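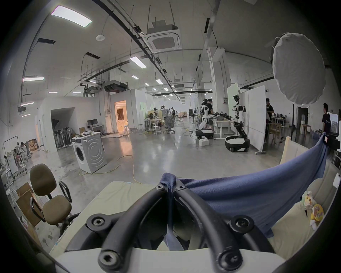
About Jenia

Jenia helps schools decide whether to buy classroom technology, and quite often we tell them to keep their money. We work with elementary and middle schools in Ruchti and the towns nearby. We don't sell tablets, whiteboards, apps or subscriptions, and we don't take a cut from anyone who does.

Remo Kofler started the company after nine years as a technology coordinator in a school district. Part of his job was finding out what had happened to things the district had already paid for. One spring he went through the login records for a reading program. The district was paying for 1,236 student accounts. In the previous term, 761 of them had never been opened. The vendor's renewal letter, which arrived the same week, called the rollout a success and suggested adding more seats.

We still get sent letters like that one. Most of them come with a chart.

What we do

A school usually calls us when a purchase is already half decided. Someone has been to a conference, a parent group has raised some money, or there is a grant that has to be spent before August. We ask what the teachers want to do that they can't do now. If the answer is vague, we ask again, and we ask the teachers too, since they are often left out of that meeting.

Then we borrow the product and try it in a regular classroom with the regular wifi. We would sooner see it on a rainy afternoon with a substitute in charge than in a vendor's demo room. We look at how long it takes a class to get logged in, what happens when the battery is at 20 percent, and who fixes it when the one person who knows how is out sick. After that we write a short report. The school owns it and can do what it likes with it, including ignore it.

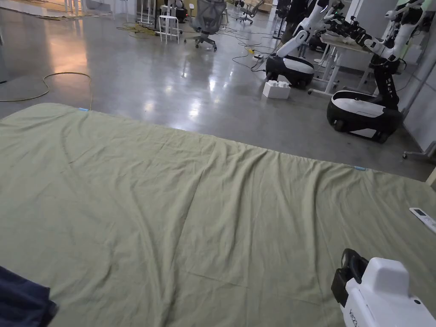 Green sheet on the concrete floor, with a remote control near the edge.

Where we stand on the big claims

We are asked all the time whether some new tool "improves engagement." We don't know how anyone would measure that in a three-week trial, and we've read a lot of brochures that say they did. Children are interested in new things. They were interested in the laminator. Ask us again in the second semester.

We feel the same way about "future-ready," "personalized" and "seamless." If a vendor uses one of these words in a meeting we're in, we ask for a description of what a ten-year-old would be doing at her desk. Some vendors answer this very well and we've recommended their products. Others send us a video.

We aren't against technology in schools. A decent microphone and a quiet corner can do a lot for a class making its first radio play, and we have watched kids who hate writing fill an hour with a stop-motion film about a potato. The equipment for both was cheap and a few years old.

Flesix and Skirkolix

People ask about these two, so it may save a phone call. Flesix is our own checklist. It covers cost over the full life of the product, student data, repairs, training hours, and what happens to the children's work if the subscription ends. You can use it without hiring us. It's dull reading and it was meant to be.

Skirkolix is the loan shelf. Schools that belong to it can borrow cameras, sound recorders and tripods for a unit of work and then return them. We were doubtful about running it, as lending programs tend to end with a cupboard full of missing cables. So far the cables have mostly come back. We're watching it, and if it turns into a burden for the schools we will close it.

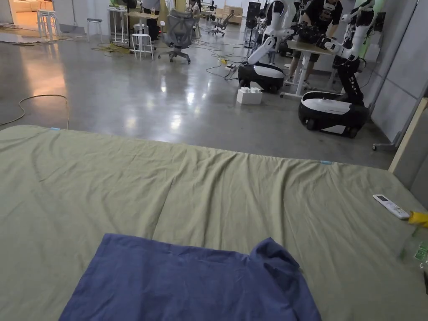

Navy cloth and a remote control on a green sheet.

What we can't tell you

We can't promise better test scores, and you should be careful with anyone who does. We can't predict whether a company will still exist in five years. Our trials are small and our own opinions get in the way sometimes, so every report lists what we didn't test. A few of our past recommendations were wrong. Schools thinking of hiring us can ask for those reports along with the good ones.

Fees

We charge a flat fee per review, agreed in writing before we start. It stays the same whether we say yes or no. Loan shelf membership is billed by the school year.

Getting in touch

Use the contact form and tell us what you're thinking of buying and why. If you've already signed the contract, write anyway. There is often a cancellation window, and it's usually on the last page.

Page last updated January 26, 2025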